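Skillasgate Robotics: safety notice and pause on arm kits

FOR IMMEDIATE RELEASE
Wednesday, June 23, 2021

Skillasgate has stopped sending out its Amcombe desktop arm kit after a fault that can make the arm lift and swing without being told to. All orders on hold from today. Anyone who already has a kit, please unplug it and read on.

No one has been badly hurt. One customer had a scraped knuckle, another lost a mug. We would still like this dealt with before it gets any worse.

What we know so far. 93 kits have gone out from the Kalitz workshop. 11 owners have reported the fault. In each report the arm was powered up and idle, then the shoulder and elbow went to the top of their travel at full speed and the gripper opened. In three of those the arm then dropped back down when the power was pulled, which is a second problem, as there is no brake in the joints and never has been. The manual says this on page 55, which is far too late in the manual.

The cause looks to be the control board, not the printed parts. When the supply dips the board restarts, and on restart it sends the servos to a default position before it has checked where they are. A long or thin power lead makes the dip more likely. So does gripping somthing heavy. We have made it happen on the bench with the older software and have not yet made it happen with the new one, but testing is still going on and we aren't calling it fixed.

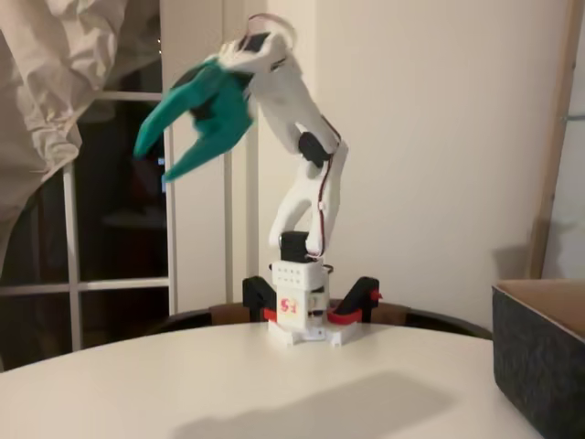 Owners should do the following for now. Switch off at the wall, not at the board. Keep a hand under the upper arm when you do it, if you can do so without putting your fingers near the elbow. Don't leave a kit powered in a room with children in it. Don't try to hold the arm still if it starts to move, let go and cut the power. Schools and clubs: please put kits away until you hear from us.

Clamps. Some owners have asked if clamping the base harder will help. It stops the base tipping. It does nothing about the fault.

New software is due before the end of June. It will make the arm stay put after a restart until the owner presses a key, and it will limit the speed of the first move. Kits with the older board will also need a short replacement power lead, which we'll post free of charge. No need to send the arm back. If your gripper or wrist has cracked as a result of the fault we will print you a new one, any colour we have in.

Balogun, who supply the boards, have been told and are checking there own stock. The boards were made to the drawing we gave them. The restart behaviour is in our software and we take the blame for that part.

Refunds: yes, for anyone who wants one, kit built or unbuilt. Orders not yet sent can be cancelled or left in the queue. We'll write to everyone on the order list today, but a few of the addresses bounce, so please pass this on if you know someone who bought one second hand.

To report a fault, reply to your order email with the word ARM in the subject and tell us which power lead you were using, what the arm was holding and which software version shows at start-up. Video is useful if you already have it. Please do not set the fault off on purpose to get some.

Press questions to the Skillasgate office at Kalitz, weekdays. A further notice will go out when the software is ready.

ENDS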